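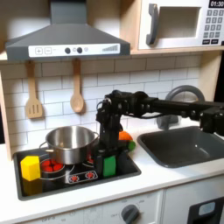 Trorkivance: the Sellumden recipe book, typed up

Hello! This is a typed copy of a handwritten household recipe book begun at Sellumden in 1888, set out as a spreadsheet so you can search it and sort it (or just read it in bed, as I do). It has 392 recipes, if you're generous about what a recipe is. A few are a single line. One says only "the pudding, as before", and I have never found the before.

I typed nearly all of it myself from the original pages. A-yeong Chae checked it line by line and caught a horrifying number of my slips, mostly places where I'd read "mace" as "rice" and carried on quite happily.

What you get

recipes.csv – one row per recipe, in the order they come in the book
ingredients.csv – one row per ingredient, joined to the recipes by recipe_id
hands.csv – my best guess at who wrote what
notes.txt – everything that wouldn't fit in a column, including the remedies for coughs, which I left out of the main files and would not try

The columns in recipes.csv

recipe_id: a plain number. I skipped none, so if you find a gap something has gone wrong with your download.

title: spelled as written, so "Ginger Bred" stays "Ginger Bred". Please don't send me corrections for these!

title_modern: the same thing with the spelling tidied, which is the one to use for searching.

page: the page in the book. The pages were numbered in pencil by someone much later and they got in a muddle after the jam section, where two pages have the same number. I've called the second one "b".

method: the full text. Line breaks are mine. The writers hardly used full stops and it was making my eyes ache.

heat: whatever was said about the oven, in the writer's own words. "Slow", "quick", "a good steady oven", "after the bread". I did have a go at turning these into temperatures and gave up after an evening. Vidar Westerberg thinks it can be done and you're welcome to argue it out with him.

sure: yes, mostly or no, for how well I could read the thing.
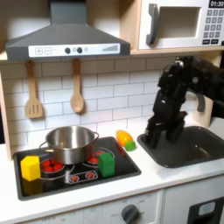

Who wrote it

There are 3 main hands in the book. I call them the Round Hand, the Slopey Hand and Cherkaoui, who is the only one to have signed anything and who wrote most of the preserves. Cherkaoui also went back through earlier pages and added remarks in the margins, such as "too much by half" next to a seed cake. The margin remarks have their own column, called aside, and they are my favourite part of the whole business.

A further 16 recipes are on loose sheets tucked in the back. I've included them with "loose" in the page column. One has a Desham address at the top, so I suspect it came in a letter, but I can't prove it.

Weights and measures

I left these exactly as they stand in the amount column. In amount_g there's a conversion to grams wherever the book gave a proper weight. Teacups, wineglasses and "butter the size of an egg" are left blank there. I know a blank is annoying if you want to make a chart – a made-up number would annoy me more.

Eggs are a puzzle too. Some of the cakes ask for a frightening number of them, and when I've baked from the book I've used about two thirds of what it says, with large ones.
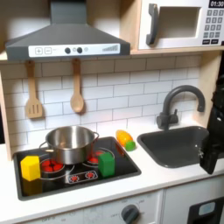 The baking is how I found several of the typing mistakes, by the way. The lemon biscuits came out like roof tiles until A-yeong went back to the page and found I'd missed a whole line with the butter in it. So if you cook something and it goes badly wrong, do tell me which recipe_id it was and I'll look at the page again. Sometimes it'll be my typing and sometimes it'll just be a bad recipe (I'm looking at you, calves' foot shape).

Things still to do

The index at the front isn't typed yet. It doesn't match the contents very well and I keep putting it off.

Pages near the jam section are stained, and quite a few rows there say "no" under sure. I want to look at them again in March when the light in my back room is better.

Vidar has promised a proper list of old ingredient names with what you'd buy now.

Using it

Help yourself. Print it, cook from it, put it in your own project. A mention of Trorkivance would be kind, and so would a slice of whatever you make.

Last changed July 15, 2018: fixed the lemon biscuits, split the two pickled walnut recipes that I'd run together, and added the missing asides for the marmalades.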